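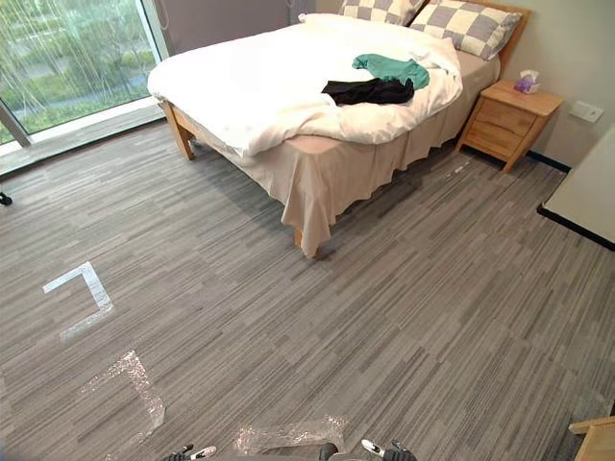
*Bedroom, before I touched anything. Duvet bunched up, clothes still on top.*

November, 2 pm, Clellbridge flat

Bedroom setup again, and I've decided the bed skirt is my least favorite piece of fabric in the building. It flares out at the foot corner, and every time I tuck the duvet on the window side I end up dragging the hem along with it. Going to try pinning it at the legs – ask the Hudeck people if they have clips that won't mark the wood.

Order I want to try today: clothes off first (the green one and the black one, folded on the nightstand if they fit next to the tissues), then checkered pillows off, small white one too, then shake out the duvet from the foot end. Last month I left the pillows on and got a lump I could not get rid of!

Giving myself 12 minutes for the lot. The Follari duvet cover says 80 percent cotton on the order sheet and it creases like mad, so I'm not chasing a hotel finish. Flat on top and even on both sides is plenty.

Still to do: look inside the 2 nightstand drawers, vacuum the striped carpet under the window, and wash the spare pillowcases before they go back in the closet.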